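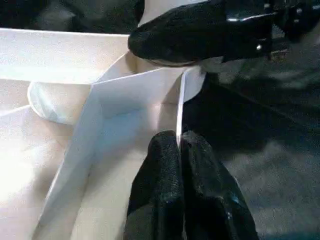

Search this site Enter keywords

Filed under: Housing and Home > Interviews

A Place to Start: Halina Kalinowski on Furnishing a First Tenancy

When the Tudasby Housing Trust began offering household goods along with its leases, the program covered a single building and was run out of a shared office. It now reaches tenants in every property the Trust manages, and last year it supplied 198 households. Halina Kalinowski has directed it from the beginning. She met with Teresa Pietrzak of the Trust's communications office in November to discuss what new tenants need, what they ask for, and how the program's standard list has changed.

Ms. Kalinowski came to housing from hospital administration, where she arranged discharges. The experience shaped her view of what a home requires on its first night. "A patient would be cleared to leave, the paperwork would be complete, and then you would find that there was no bed at the other end," she said. "The lease had been signed months before. Everyone involved had treated the lease as the whole of the matter."

Her first proposal to the Trust was modest. Each new tenant would receive a bed, a lamp, a table, two seats and a basic kitchen set before the keys were handed over. The Trust approved it for the Quaye Street building, where most tenants were leaving temporary housing and few owned furniture of any kind. Delivery was scheduled for the morning of the move, and tenants signed for the goods that afternoon.

The results were mixed. The beds and lamps were welcomed. The tables were too large for the kitchens at Quaye Street, and several were returned within the first month. "We had measured the doorways," Ms. Kalinowski said. "We had not measured the distance between the stove and the opposite wall. One tenant told me she could sit at the table or open the oven, and that she would prefer the oven."
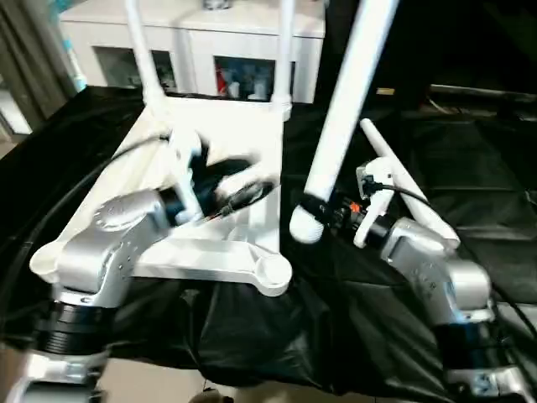
The program responded by asking tenants to visit their unit before choosing anything. A staff member attends with a tape measure and a printed floor plan, and the tenant marks where each piece should go. The visit usually takes place at 10 a.m., when the light in the building is good enough to see the corners of the rooms. Ms. Kalinowski regards this as the most useful change the program has made, although it was resisted at first on grounds of staff time.

"There was a concern that we were adding an appointment to a process that already had too many," she said. "I understood that. A person moving into one of our units may have seen a caseworker, a leasing officer and a benefits office in the same week. But this is the one appointment where the person decides something. People arrive early for it."

The standard list has been revised several times. It currently contains 14 items, and tenants may decline any of them. A dish rack was added in the second year and a shower curtain in the third. A television stand was removed when it became clear that most tenants did not want one. A toolbox was proposed and remains under review.

Records are kept in Trorkoveo, the Trust's inventory system, which replaced a set of binders. Ms. Kalinowski was frank about the transition. Entries from the binder years were copied by hand, and descriptions varied with whoever had written them. Chairs appear as "chair," "seat," "kitchen chair" and, in one case, "wooden, fine." She keeps a copy of that page above her desk.

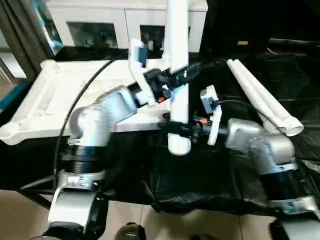 Cost and Responsibility

The goods are given outright. Tenants do not return them at the end of a lease, and no charge is made for wear. An earlier version of the policy required a deposit of $100, refundable on inspection, and Ms. Kalinowski opposed it from the start.

"A deposit says that the table belongs to us," she said. "People behaved accordingly. They covered it with plastic. They would not let their children draw at it. I visited one family who ate standing up so that there would be no marks, and I wrote my memorandum to the board that evening."

The deposit was withdrawn the following spring. Asked whether damage had increased, Ms. Kalinowski replied that the Trust had stopped measuring it, and that she saw little value in beginning again. Replacement requests are considered case by case. A broken bed frame is replaced without discussion. Requests for a different color are politely declined.

Funding remains a yearly question. The program depends on the Trust's general budget, supplemented by small gifts from residents of the wider neighborhood. Ms. Kalinowski would like a fixed allocation, which would allow her to order kitchenware before prices rise in late summer. She has raised the point in each of her annual reports and intends to raise it in the next.
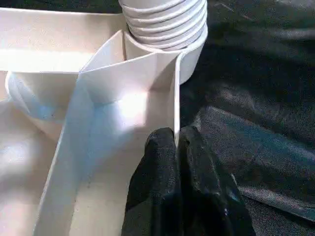 Stacked white cups in a divided tray.

Kitchenware is the part of the list on which tenants hold the strongest opinions. Ms. Kalinowski described long conversations about the size of saucepans and the proper number of bowls. A tenant who lives alone may still wish to seat a family on holidays, and the program no longer assumes that a household of one needs one of each thing. "I was brought up in an apartment with four plates and six people," she said. "I take these requests seriously."

The Fomo Court property, which opens to tenants next year, will be the first designed with the program in mind. The architects were given the standard list at the outset, and each kitchen has been drawn with the table in place. Ms. Kalinowski has reviewed the plans and asked for one change – a shelf beside the front door, at elbow height, where a person carrying groceries can set down a bag while looking for the keys. The request has been accepted for the ground floor units and is awaiting a decision on the rest.

She will continue to attend unit visits herself when her schedule allows. At the most recent one, the tenant spent most of the appointment at the bedroom window deciding on which side of it to place the lamp. The form was left open until the next morning, when he telephoned to say the left.

Related Items

Moving Day at Quaye Street: A Guide for New Tenants
How to Read Your Floor Plan
Tudasby Housing Trust Annual Report: Summary
Fomo Court: Questions From Residents
Reporting a Repair After Office Hours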